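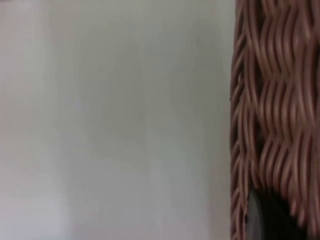 *Photo: Susholm project archive. Reuse permitted with credit.*

# Susholm Weave Pattern Set

A table of woven pattern drafts with a small set of command-line scripts for checking and converting them. The drafts cover plain weave, twill, randing, waling and several border types. The oldest material was transcribed from a workshop ledger begun in 1988 at Dağdelen. Everything else was entered directly in the current format.

The set contains 252 drafts. Each draft is one plain text file in `drafts/`, encoded as UTF-8 with Unix line endings. Version 2 of the format is described below. Files in the older format are kept in `legacy/` and are no longer updated.

## Layout

- `drafts/` current pattern files
- `legacy/` files in the first format, read-only
- `tools/` check and convert scripts
- `terms.tsv` glossary, one term per line, tab separated
- `CHANGES` release notes, newest first

## File format

A draft has a header block, one blank line, and a body. Header keys are lower case and followed by a colon.

- `id` is required and must match the file name without its extension.
- `base` is one of `round`, `oval`, `rect`. A rectangular base with rounded corners is still `rect`.
- `stakes` is an integer. For `rect`, give the total and not the count per side.
- `weavers` is the number of strands worked at once.
- `border` names an entry in `terms.tsv`. Use `none` if the draft stops below the rim.
- `source` is `soreo`, `dagdelen` or `sillodari`. The ASCII spelling is used in keys and values only. 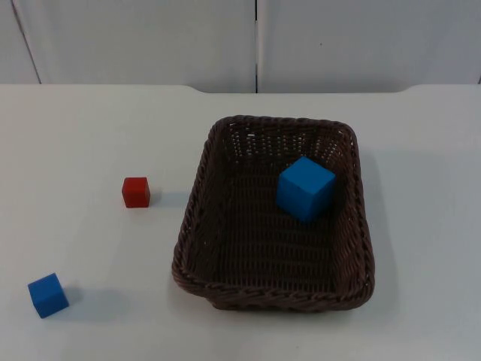 ## Body notation

The body lists rows from the base upward, one row per line. A `/` means the weaver passes in front of a stake and a `\` means it passes behind. A repeat is written in parentheses with a multiplier, as in `(/\)x12`. Nested repeats are allowed to a depth of two.

Comments start with `#` and run to the end of the line. They are dropped by the converter, so anything a weaver must know belongs in the `note` key.

Row numbers are not stored. The checker prints them when it reports an error.

## Checking a draft

```
tools/check drafts/rand-open.txt
tools/check --all
```

The checker expands every repeat and compares the row length with `stakes`. It exits with status 0 if all rows match and 1 otherwise. Spiral weaves on an even stake count need `spiral: yes` in the header, or each row after the first will be reported as an error.

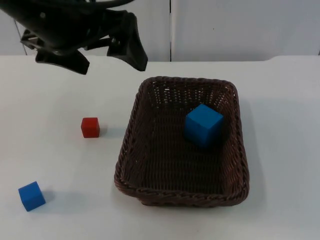

Border entries are the least consistent part of the set. The Soreo drafts record a border as a single term, while the Sillodari drafts write out each stake movement in full. Both are valid, and the converter does not translate between them. Terms also overlap: `plait` and `rope` were used for the same finish in some 15 drafts, and these have been left as found. Color is outside the format altogether, and a black border and a pale gray one, as far apart as the gripper and the tabletop in the photo, produce identical files. Put color in `note` if it matters to the pattern.

## Known problems

- Drafts with `base: oval` do not record where the long axis starts. Output from the converter may be rotated.
- `terms.tsv` has no plural forms. Searches for them return nothing.
- The convert script reads the whole file into memory and is slow on deeply repeated bodies.
- Several legacy files use a full-width slash. Run `tools/fixslash` on a copy before converting.

## Contributing

Send one draft per change. Run the checker first and include its output. New terms go at the end of `terms.tsv`, and sorting is done at release. The next release is planned for August.

## License

Drafts and glossary are under CC BY 4.0. Scripts are under the MIT license. Cite the set as "Susholm Weave Pattern Set, version 2".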